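From the Ashworth Kitchen: Beans for a Crowd

Saturday's supper went through two big pots of white beans, and several of you asked how they were done. The method comes from Guadalupe Cuautle, who has cooked them this way for years.

Start the night before. Put 4 cups of dried white beans in a large bowl, cover with plenty of cold water and leave them on the counter. In the morning, drain and rinse. Tip them into a heavy pot with a halved onion, two bay leaves and 8 cloves of garlic, peeled but left whole. Add fresh water to two inches above the beans.

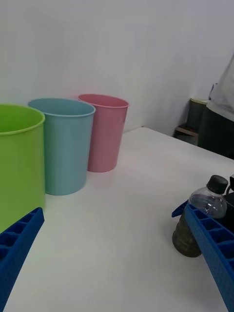 Bring to a full boil for ten minutes, then turn the heat down until the surface barely moves. Salt goes in after the first half hour — a tablespoon to begin with, more at the end. Older beans can take two hours, so start tasting at one. Top up with hot water if they show above the liquid.

Fish out the onion and bay. Mash a ladleful of beans against the side of the pot and stir them back in with a good pour of olive oil. This makes 18 small servings.

Innes Kinnear adds chopped sage and a little lemon zest. Leftovers keep four days in the refrigerator and freeze well in their own broth. Next month: Margaux Masson's onion tart.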